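Section 5: Setting Up the Table Baskets

This section covers the woven baskets supplied with the Flener table set: how to prepare them, where to place them, what to put in them, and how to keep them clean. Read it through once before you start. The Vovholm side shelf is covered in Section 6.

5.1 Before You Begin

You will need:

The dark basket (tight weave, rolled rim)
The tan basket (shallow, braided rim)
The basket liners, if your set includes them
A soft brush
A dry cotton cloth

Baskets are packed flat side down with paper between them. Take out all of the paper, including the folded strip under the rim of the tan basket. Loose fibers in the carton are normal. A broken strand longer than a finger is not, and the basket should be exchanged.

Note: Natural wicker varies in shade. Two dark baskets bought at different times may not match. If you are adding a basket to an older set, compare the two in daylight before you throw away the packaging.

5.2 Preparing the Baskets

1. Brush the inside of each basket, working from the center of the base out to the corners.

2. Turn the basket over and tap the base with your palm. Shake out anything that comes loose.

3. Wipe the rim with the dry cloth. Follow the direction of the weave.

4. Set the basket on the table and press lightly on each corner in turn. If it rocks, leave it upside down overnight under a large book and check it again in the morning.

5. Let new baskets air out for 3 days before you put food in them. The dark finish has a slight smell at first, more noticeable in a closed room.

Caution: Do not speed up the airing by placing the baskets on a radiator or in an oven. Heat dries the strands and the rim will split.

5.3 Placing the Baskets on the Table

The standard layout uses two baskets side by side at the back of the table, with the front of the table left for cups and plates. Reverse the order if the person who uses the table most is left-handed.

1. Place the dark basket toward the back, left of center.

2. Place the tan basket to the right of it. Leave a narrow gap between the two so that the rims do not rub. A finger's width is enough.

3. Line up the front edges by eye. The baskets differ in depth, so the back edges may not line up.

4. Put a cup or tumbler in front of the dark basket, directly on the table. Cups do not go in the baskets. The woven base is not level enough to hold them steady. 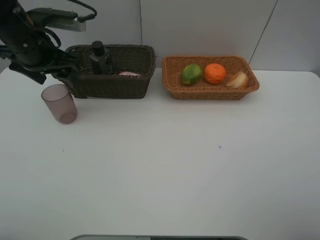 5. Sit down at the table and reach for each basket in turn. If your sleeve catches on the cup, move the cup farther forward or to the left.

6. Check that you can lift either basket straight up without touching the other. If you can't, widen the gap.

Note: On the smaller Flener table the two baskets take up most of the back edge. Use the tan basket alone and keep bottles on the side shelf.

5.4 Filling the Dark Basket

The dark basket is meant for bottles and small items that would otherwise roll around on the table.

1. Close all caps fully before you put a bottle in.

2. Stand the tallest bottle in first, in the left half. It is fine for the top to come up above the rim.

3. Lay small items in the space to the right of the bottle. They can sit low in the basket, but you should still be able to see them from your chair.

4. Tilt the basket slightly with one hand. If the bottle tips over, move it closer to the side wall or choose a shorter one.

The basket is rated for 3000 grams, spread across the base. A single bottle should not weigh more than 1000 grams when full. Oil bottles drip down the side and stain the weave, so set them on a Darkatach coaster inside the basket or keep them in the kitchen.

5.5 Filling the Tan Basket

The tan basket is for whole fruit and similar food with a firm skin. It is shallow on purpose - fruit keeps better in a single layer.

1. Check each piece for soft spots. Put soft fruit in the refrigerator or use it the same day.

2. Dry the fruit if you have washed it.

3. Arrange the pieces in a row, with the rounder ones in the middle where they are least likely to roll.

4. Do not stack. If you have more fruit than fits in one layer, store the rest elsewhere and refill as needed.

Turn the fruit every couple of days. Citrus can look fine on top while going bad where it touches the base.

Caution: Do not put cut fruit, bread with a wet topping, or unwrapped cheese directly on the wicker. Use a liner or a plate.

5.6 Cleaning

Weekly: Empty both baskets and brush them out. Wipe the table underneath. Crumbs work their way through the base and are easy to miss.

After a spill: Blot with a dry cloth. For sticky spills, use a cloth dampened with plain water, then stand the basket on its side until it is fully dry.

Every September, or before the heating season starts in your area: Mist the baskets lightly with water and let them dry in the shade. The Czarnecka care kit includes a fine sprayer, but any clean plant mister will do.

Do not soak the baskets or put them in the dishwasher. Liners can be washed by hand and laid flat to dry.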